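Bench Tips | Hand Tools | Grippers | Kitchen | Ask Us

Workshop > Looking After Things > Two-Finger Grippers

Gripper care: what is worth doing and what isn't

I have read a lot of advice on keeping a two-finger gripper in shape, and most of it seems to come from people with pads to sell. I run one hand-held unit, 2 sets of pads and a drawer of spare screws. My test load is snack packets and a plastic tray, with white paper over the table. Crinkly film is a mean thing to hold, and it shows up a tired pad well before a wooden block does.
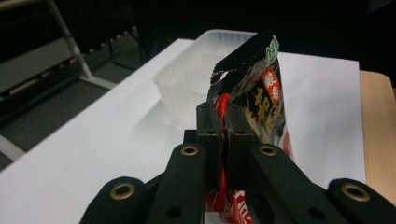
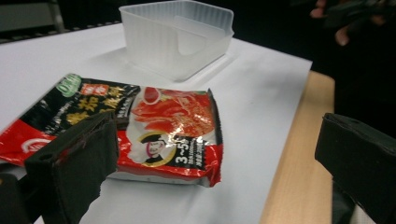
Snack packets, black fingers and a translucent container on the white table covering.
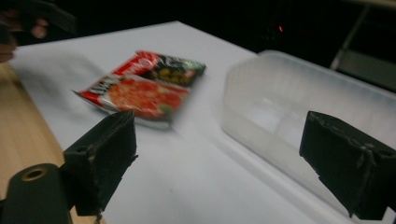
Start with the pads, which is where most of the trouble lives. The usual rule says to change them every month. I don't believe in it. A pad that has spent a month squeezing cardboard is a different pad from one that has spent a month on glossy film. Look at the inner face under a desk lamp, at a low angle. If the surface is dull and even, leave it alone. If there are shiny patches, or the edge has started to crumble, swap it.

Cleaning: a damp cloth, then a dry one. I was sold a bottle of Skarko pad restorer last November and used it on one side only, so I could compare. After 304 grips I couldn't tell the sides apart, except that the treated one smelled of oranges. Tolera Mekonnen swears by it. He also treated both sides at once, so I don't know what he's swearing by.

Old glue is a different matter. When you peel off a pad, scrape the block back to bare with a plastic scraper before the new one goes on. A ridge of glue you can barely feel will tilt the pad, and the thing you are holding will slowly turn in the grip. People then go hunting for a bent arm. Check for glue first.

Do change pads in pairs. I resisted this for a long time on grounds of cost. I was wrong, at least for thin packages. One fresh pad against one polished pad lets the packet slide on the old side and fold up against the new one.

Pivots next. Wiggle each arm with the gripper open and nothing in it. A little play at the tips is normal. If you can hear a click, find which joint it is by pinching them one at a time while somebody else does the wiggling. Tighten that screw and leave the others. I have seen perfectly good linkages go stiff after a round of "while I'm in here."

Oil: I'd skip it on a small plastic-armed gripper unless the maker tells you otherwise. It picks up paper fluff and creeps down to the pads. Oliwia Dudek uses a dry lubricant from Jultireck and likes it. I tried it for a week and felt no difference, though hers gets far more use than mine and she may simply be further along the road than I am.

Screws into threaded inserts want a light hand. Stop when the head seats and give it a small nudge more. If an insert spins in its hole, no amount of tightening will fix it. Take the arm off and reset the insert properly, or print a new arm.

The squeeze test. There are gauges for this and I haven't seen one worth the price at my scale. Close the fingers on a strip of printer paper and pull. Try it near the top of the pads, then near the bottom. The drag should feel the same. If it grabs at one end and slips at the other, the fingers aren't meeting flat, and you are back to looking for glue.

Then do real packets. Pick one up by the side, by the sealed end, and standing on edge. Put it in the tray, take it out. I do 18 of these after any repair, and I write down the drops. A gripper that passes on the flat side and fails on the sealed end usually has worn tips.

Paper on the table: tape it at the corners and change it once it wrinkles. I thought this was fussiness until a fold caught a fingertip and I lost an afternoon "fixing" a gripper with nothing wrong with it.

As for the service interval, the sheet that came with my Ullow spares says every 111 hours. Saron Beyene asked them where the number came from and is still waiting. I look mine over whenever I change the paper, and anything with a click in it gets opened up that day.

Related tips
Getting old glue off without a heat gun
Threaded inserts in printed parts
Fuad Sisay on sorting small screws
Is the Adugna bench mat worth it?
Scrapers: plastic, brass or fingernail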